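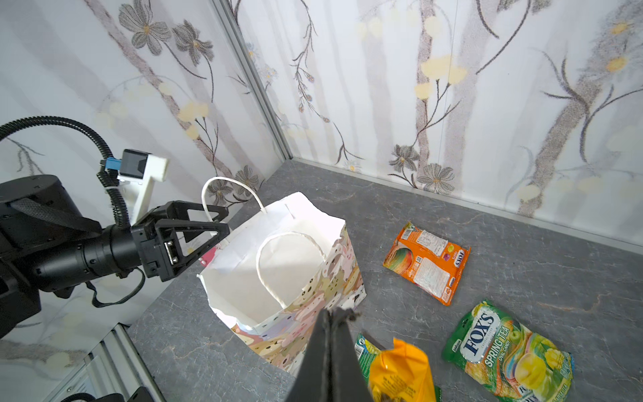 Wilmer Villca asked, well before the doors opened, whether visitors would get to drive the arms themselves or only stand and watch, and said he would come either way but would bring more people if it was the first. It was the first! He brought more people.

Masen Open Day recordings: read me

Version 2
Last changed 06/05/2018
Questions and corrections: Jhonatan Bermúdez, Masen workshop, Hulach

What this is

A set of 303 short recordings made at our open day in Hulach, when visitors took turns at steering a pair of robot arms and tried to put packets of sweets into a paper shopping bag. Most of the people driving had never touched a robot before. We think that is what makes the set worth having – the hesitations, the overshoots and the odd very good idea are all left in.

We had planned to show a finished routine and talk over it. Then we let one visitor have a go during setting up, a queue formed, and the talk was dropped. I don't think anyone missed it.

The task

The bag stands open on the floor of the enclosure and the packets lie near it. Visitors were told to get as many packets into the bag as they liked, in any order, with either arm or both. We gave no target and kept no score (some of the younger visitors kept their own).

Flat packets are harder than you might expect. They give way under the fingers, they slide, and if you come in too low you press one against the floor and push it along. The bag brings its own trouble, as the handles like to flop across the opening. Several people worked out that one arm could hold a handle back while the other brought the packet over, and we were so pleased the first time it happened that you can hear us cheering in the room recording, which is kept at Marulanda and is not part of this set.

What each recording holds

Pictures from the wrist cameras, with no sound.
Joint positions for both arms, and how far each gripper was open.
A start mark and an end mark, pressed by whoever was standing at the desk.
A short note, if one of us had time to write it. Many have none.

Visitors' names and ages were not written down. The cameras look at the work area, but a sleeve or a hand may show up where somebody reached in to put the packets back. Tell us if you find a face and we will take that recording out.

How the sessions ran

Each visitor had a practice go, which was not saved, and then a saved one. If there was no queue they could stay on, so a few people turn up many times and most only once. There is no way to tell who is who from the files. Please don't treat the recordings as coming from separate people.

Packets and bag were set out again by hand between goes. We did not measure where they went down, and as the afternoon wore on we got looser about it – the later layouts are much more varied than the early ones.

Known problems

3 recordings have no end mark and run on while the next layout is being set out. They are listed in the notes file.

The clock on the desk computer was an hour out for the first part of the day. The order of the recordings is right, the hour is not.

A few drivers knocked the bag over and carried on. We kept these, and they are some of my favourites.

Colours drift a little as the daylight in the room changed.

Using it

You are welcome to use the recordings for teaching, research or your own curiosity. Please say where they came from (Masen Open Day, Hulach) and send us a line about what you made. Two of the exercises in the Helitz evening class already use them, and the class found a labelling mistake that we had walked straight past. It is put right in this version.

Next time

We hope to run another open day in October, with a lower desk so that children can reach the controls without standing on a box. Wilmer wants a second bag with a narrower opening. Jhonatan would like soft fruit, and is still being talked out of it.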